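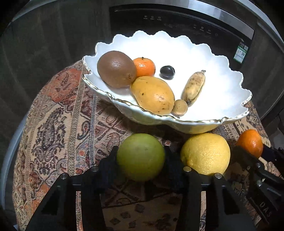 Lillthorpe's community fruit share will open again this October, and the organizers are hoping that even more households will join in than last year, when 590 families took home at least one bag of something grown within walking distance of their own front door.

The idea is a simple one, and anyone who has ever had a tree in the yard will see the sense of it. Most of us can only eat so much of what ripens in the same two weeks, and after the pies and the jars and the bags pressed on the neighbors, a good deal still ends up on the grass. The share lets people bring in what they can't use and go home with something different, or simply stop by and take what they need, with no questions asked and no money changing hands.

Last season 68 growers signed up, from Amundsen Street all the way out to the old orchard lots near Etley, and between them they brought in 1,563 pounds of fruit. Apples and pears made up most of it, as they always do, but there were quinces too, and a few late plums, and a very welcome box of figs that was gone before the coffee had finished brewing.

A few things will be different this time. The drop-off table is moving from the library steps to the covered side of the Trireo building, which should be kinder to everybody if the rain comes in sideways the way it did last fall. Drop-off starts at 8 a.m. each Thursday, and pickup runs from 10 until the last bag goes. There will also be a small shelf for citrus and other store-bought fruit, after a number of families asked whether they could pass along extras from the kitchen that were still perfectly good to eat.

Growers are asked to leave out anything badly bruised or split, though a few spots and odd shapes are fine and will find a happy home in somebody's saucepan. Clean paper bags and shallow boxes are always needed, and so are recipes, especially for quinces, which still puzzle a good many of us.

If you have a tree but can't manage the ladder any longer, picking help is available on most weekends. So far 51 yards are on the list for a visit, and there is room for more. Sign-up sheets are at the library front desk and at the Trireo entrance.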